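3. 呼びかけはどこへ届くのか

前の節では用語の整理ばかりで肩がこってしまったので、ここからは私がいちばん書きたかった話に入ります。他国で拘束されている人の健康が悪くなったとき、その人の国の政府は第三国に「医師を送ってほしい」と頼むことがあります。私はこれを「第三者医療要請」と呼んでいます。堅い名前ですみません。ゼミでは「お医者さん外交」で通っていたのですが、査読で直されました。

集めた資料は、大使館や外務省が出した公開文書と、それを伝えた記事です。全部で719点。最初は千点を超えるだろうと踏んでいたのに、同じ声明の翻訳違いや、通信社の記事をそのまま載せただけのものを落としていくと、ここまで減りました。そこから、拘束されている本人が特定でき、しかも要請の宛先がはっきり書いてあるものだけを拾うと、49件の事案になります。以下はこの49件の話です。

3.1 誰に頼んでいるのか

素直に考えれば、頼む相手は医師を出せる国です。ところが文書を読んでいくと、宛先の国に向かって話しているようで、じつは拘束している側の国に聞かせている、という書きぶりがやたらと多いんですね。「貴国の医師団の派遣を要請する」の次の段落が、もう拘束国の収容環境への抗議になっている。宛名と中身がずれているわけです。私はこのずれを「斜めの呼びかけ」と名づけました。49件のうち17件が、かなりはっきりこの形をとっています。

17件という数字をどう見るかは意見が分かれそうです。私自身、もっと多いと思って読み始めたので、正直なところ少し拍子抜けしました。ただ、この17件には偏りがあります。要請の主体が大統領や首相の名前になっているものがほとんどで、外相や大使の名前だけで出された要請にはあまり見られません。名前の格が上がるほど、手紙は宛先以外の人にも読まれる。書き手もそれを承知で書いている、というのが私の読みです。

この点で、Erick Khaembaとはずいぶん議論しました。彼は要請文を交渉の一手とみる立場で、文面よりも出された時刻のほうが大事だと言って譲りません。たとえば相手国の議会が開く前の晩に出たのか、首脳の電話会談のあとに出たのか。私は文面派なので最初は聞き流していたのですが、彼の作った時系列表に自分の事案を流し込んでみたら、斜めの呼びかけは会談の直前に固まって出ていました。悔しいけれど、これは彼の手柄です。

3.2 読み分けの手順

文書の分類には、研究室で前から使っているTaverという付箋ツールを使いました。文単位で印をつけて、あとから印だけを抜き出せるものです。私ともう一人が別々に読み、食い違ったところは話し合って決めています。食い違いがいちばん多かったのは「懸念」という言葉の扱いでした。外交文書の「懸念」は本当に厄介で、ほとんど挨拶のように置かれていることもあれば、その一語のために全文が書かれていることもあります。結局、「懸念」だけでは抗議に数えず、収容の条件や診療の拒否など、具体的な事柄が続いたときにだけ数えることにしました。

英語以外の文書は、まず原文で読み、そのあと公式の英訳と突き合わせました。これがなかなか面白い作業で、原文では「お願いする」なのに英訳では「求める」と強くなっていたり、その逆があったりします。英訳のほうが強い場合、書き手が意識していた読者は宛先国の政府だけではなかったのだろう、と疑いたくなります。とはいえ訳者の癖かもしれないので、この点は分析の主な根拠には使っていません。
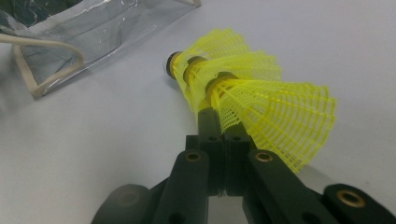

図2

もうひとつ困ったのが、要請が「届いた」とみなす線をどこに引くかでした。宛先の政府が受け取ったと発表すれば話は簡単なのですが、そうした発表はめったに出ません。そこで、宛先国の報道官が会見で触れた場合も届いたことにしました。記者に聞かれて「承知している」と答えただけの場合も含めています。甘い基準だと言われれば、はい、そのとおりです。それでも、触れたという事実だけは文書で追えますし、追えないものを想像で埋めるよりはましだと考えました。

3.3 二つの事案を読む

数字の話が続いたので、少し具体的に見ていきます。個人が特定されないよう、事案には仮の記号としてRukenとNyagaという名前をつけました。どちらも地名や人名とは関係ありません(記号をAとBにしなかったのは、前の論文でAとBを途中で取り違えて、えらい目にあったからです)。

Ruken事案では、拘束された人が食事を拒み、家族が面会を求め、その数日後に本国の大使が第三国に医師の派遣を要請しました。文書は短く、抗議らしい抗議は見当たりません。本人の氏名、年齢、健康状態、それから医師に見てほしい項目が淡々と並んでいるだけです。私はこれを初めて読んだとき、ずいぶん事務的だなあと思いました。でも読み返すうちに、この事務的な調子こそが効いていたのではないかと考えるようになりました。宛先国の報道官はすぐに会見で触れ、しかも要請文の言葉をほとんどそのまま使っています。抗議が入っていたら、報道官はあんなふうに引用できなかったはずです。

Nyaga事案のほうは対照的です。要請は首脳の名前で出され、全文のほぼ半分が拘束国への非難にあてられています。国内の新聞は大きく取り上げました。ところが宛先国の反応は鈍く、報道官が触れたのは10月に入ってから、それも記者に二度聞かれてやっとのことでした。答えは「関係国と連絡をとっている」の一言。要請文の言葉はひとつも使われていません。

では斜めの呼びかけは失敗なのか、というと、私はそこまでは言いません。Nyaga事案の文書は、国内の読者にはしっかり届いています。家族の支援団体がその後に出した声明を見ると、首脳の文書の言い回しがあちこちに引かれているんです。宛先の政府が使わなかった言葉を、国内の人たちが使っている。手紙は宛名とは別のところで読まれて、そこで働いたわけです。Khaembaはこれを「国内向けの副産物」と呼びますが、私にはどうも副産物とは思えません。書いた側は最初からそちらを見ていたのではないでしょうか。

3.4 気になっていること

この節の資料には弱いところがあります。まず、公開されなかった要請は当然ながら入っていません。外交官の方に話を聞くと、医師の派遣は静かに頼むほうが普通だといいます。だとすると、私が読んでいる49件は、静かに頼んでもだめだったか、はじめから静かに頼む気がなかったか、どちらかに寄った集まりということになります。斜めの呼びかけが目立つのも、そのせいかもしれません。

それから、読み手の側の事情をまだほとんど調べていません。Brilter文庫に、宛先国になったことのある政府の元報道官たちの聞き取り記録が残っていて、一部は閲覧できるようになっています。2021年9月11日に一度見に行きましたが、土曜で閲覧時間が短く、目録を写すだけで終わってしまいました。次の節では、この記録のうち許可の下りた分を使って、報道官が要請文のどこを読み、どこを読み飛ばしていたのかを見ていきます。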